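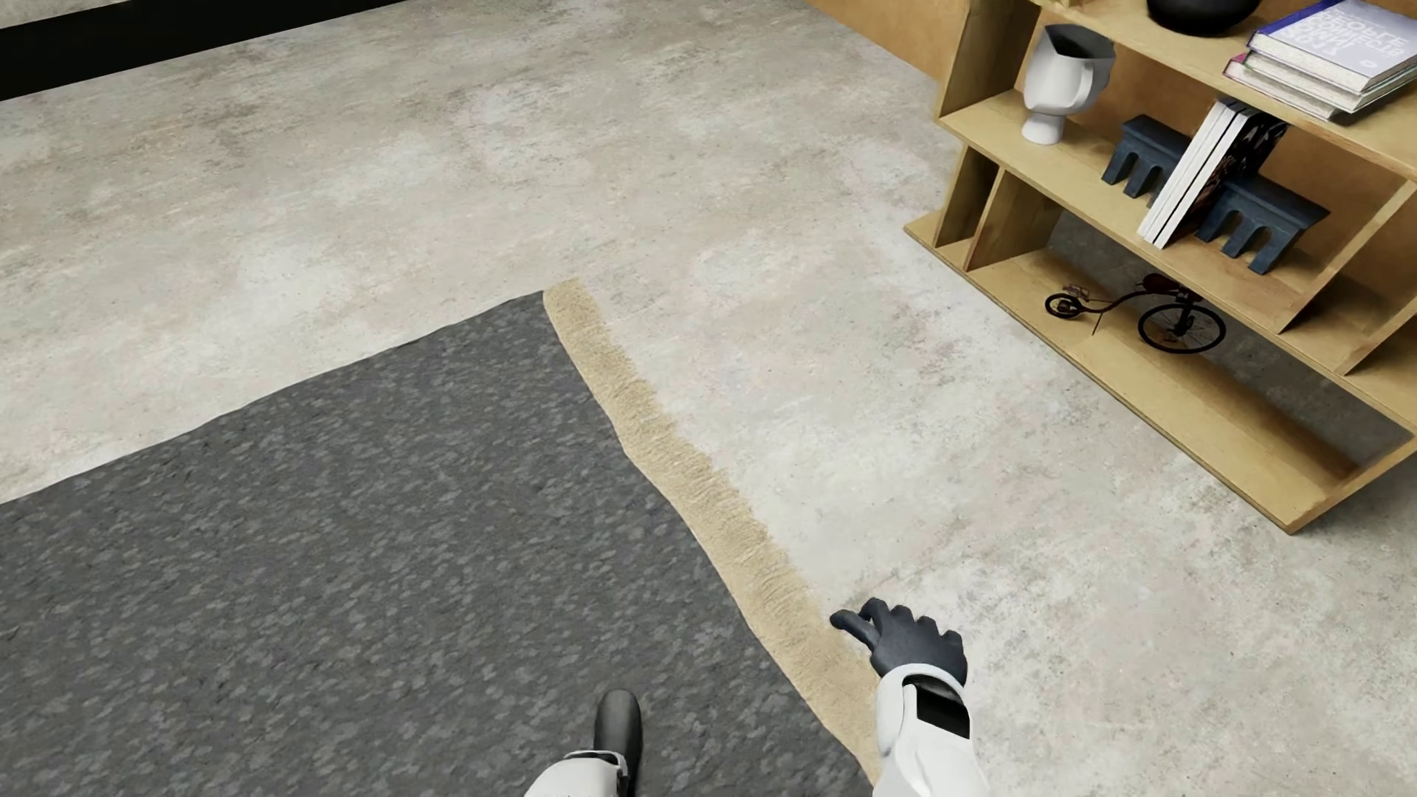
Figure 4-1. Dark gray rug with tan fringe on a concrete floor.

Section 4. Preparing Concrete Floors and Placing Rugs

This section applies to the Tresten rug underlay, models 2586 and 2595. Read it in full before cutting the underlay. Model 2369 is supplied with adhesive corners and is covered in Section 5.

4.1 Before You Begin

1. Sweep the floor, then vacuum it with a soft brush head.
2. Mop with clean water and a small amount of neutral floor soap. Leave the floor to dry overnight.
3. Tape a square of clear plastic sheet to the concrete and inspect it the next day. If droplets have formed underneath, do not proceed.

CAUTION: Do not use acid cleaners or wax. Either may damage the backing and will void the warranty.

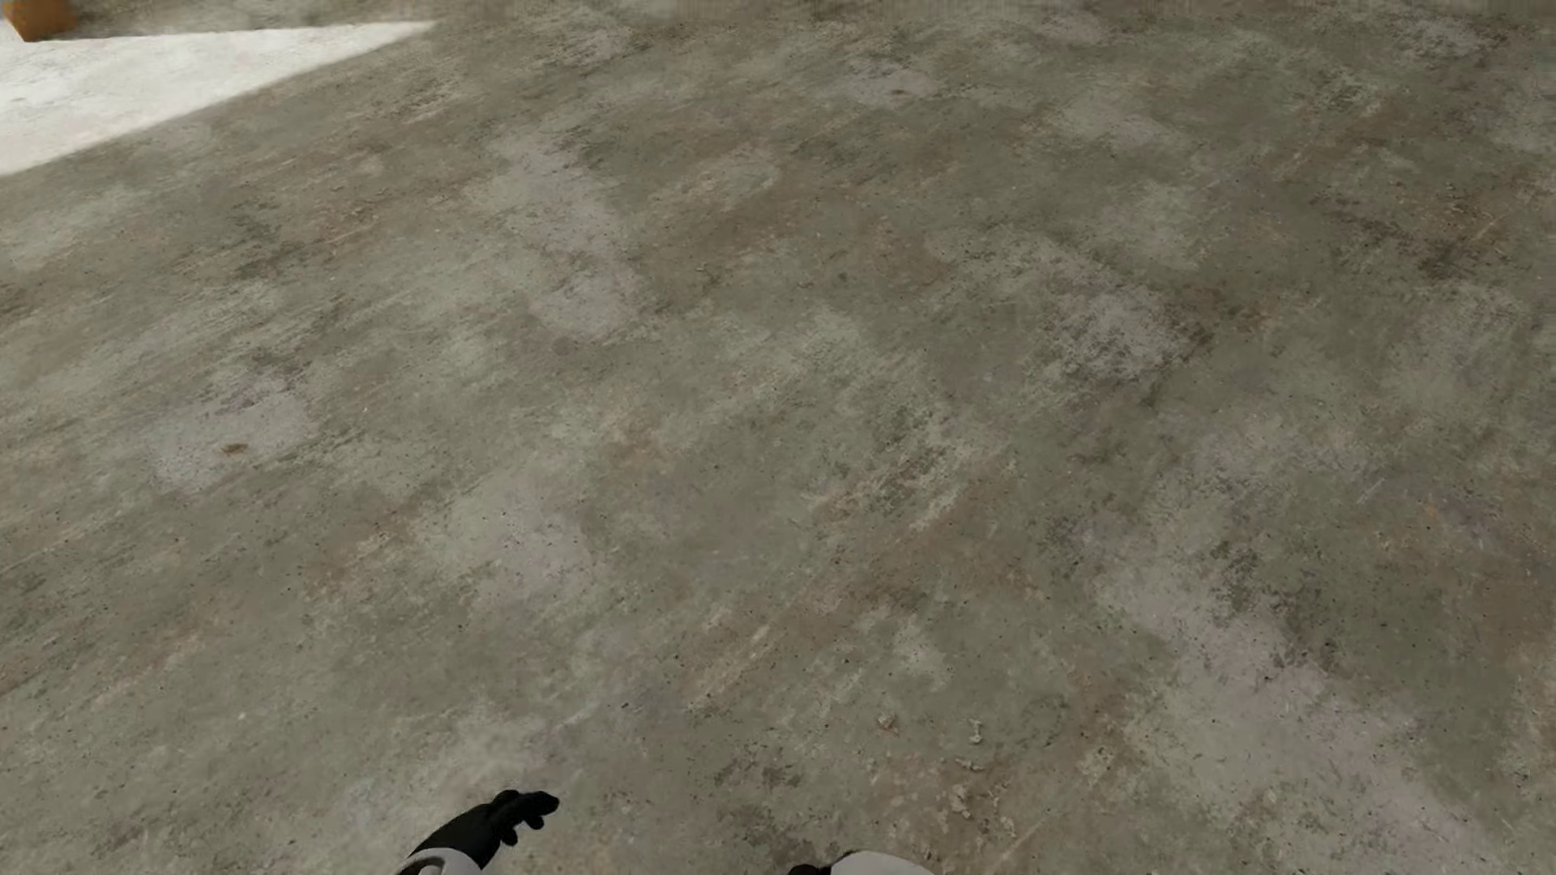
Figure 4-2. Mottled concrete with darker patches and fine pits.

Note: Uneven color is common in bare concrete and does not by itself prevent installation. Fill any hole wider than a pencil with Flonton patching compound and allow it to cure fully.

4.2 Fitting the Underlay

1. Unroll the underlay with the ribbed side down and let it lie flat for two hours.
2. Trim it one inch short of the rug on all sides. Do not measure from the ends of the fringe.
3. Lay the rug from one short edge, smoothing toward the other.
4. Comb the fringe outward by hand. Do not vacuum it.

CAUTION: A raised edge is a trip hazard. Check all four corners after the first week of use.

4.3 Choosing a Position
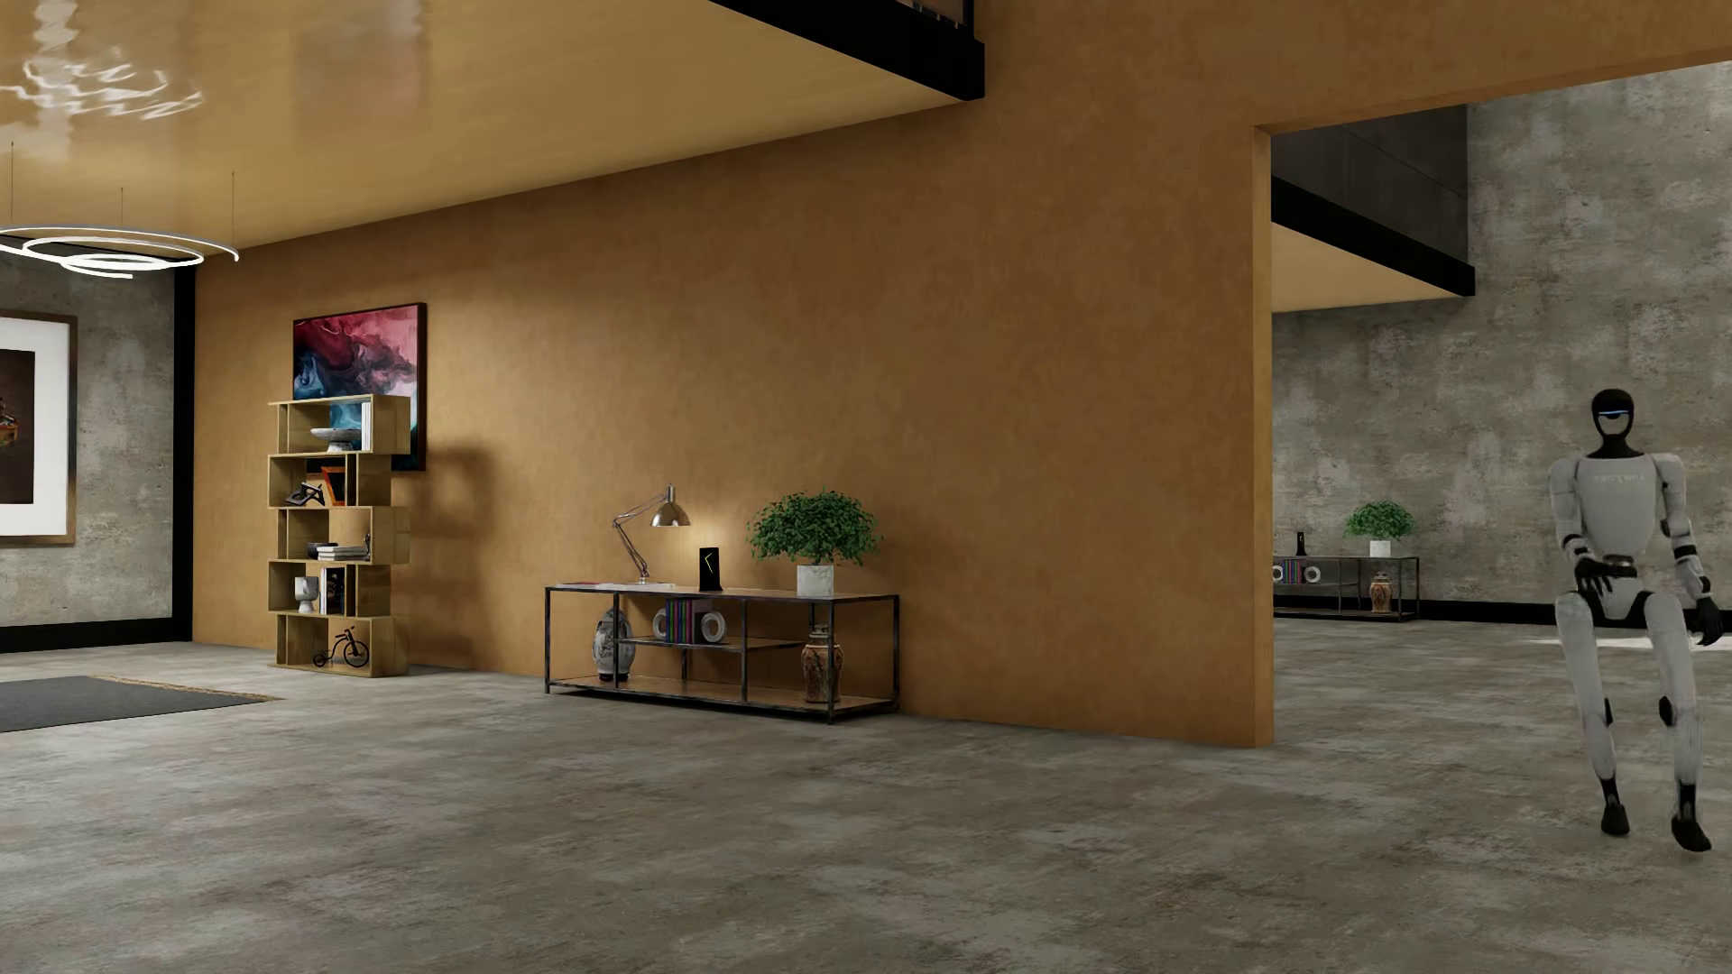

Underlay must lie entirely within one room. It must not bridge a threshold, and no part of it may extend into the swing of a door. Where a wide doorway joins two rooms, as in the ochre wall shown, keep the rug clear of the walking route through the opening. Heavy furniture should stand either fully on the rug or fully off it.

4.4 Replacement Parts

Corner pads are sold in packs under part number 280. Orders should be sent to the Tresten service desk, attention Thongchai Inthanon, with the model number and the rug dimensions.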